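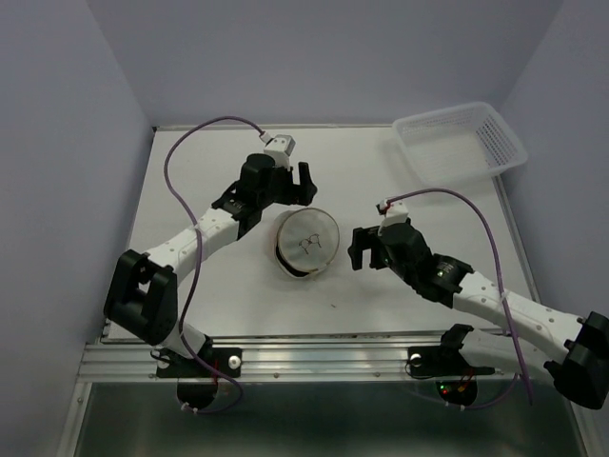 Fixing a two-arm cell when one arm quits mid-handover

I lost a whole afternoon to this one, so let me save you the trouble! Our left arm kept dropping out with a comms fault, always on the long reach, and I was dead sure it was a bad motor. Nope -- cable. It had been tied down too tight, and every stretch tugged the plug a hair out of its socket.

Start by cutting power to both arms (yes, both -- Ilona Balogh got her knuckles rapped by the "idle" one). Then move the dead arm by hand to its farthest pose and watch the cable. If it goes straight anywhere, snip the nearest tie and feed in some slack. I gave mine 170 mm.

Reseat the plug, wiggle it, power up and run the reach 21 times at low speed. If it still faults, swap the cables between arms. Fault moves too? Bin that cable. Fault stays put? Now you can go blame the motor.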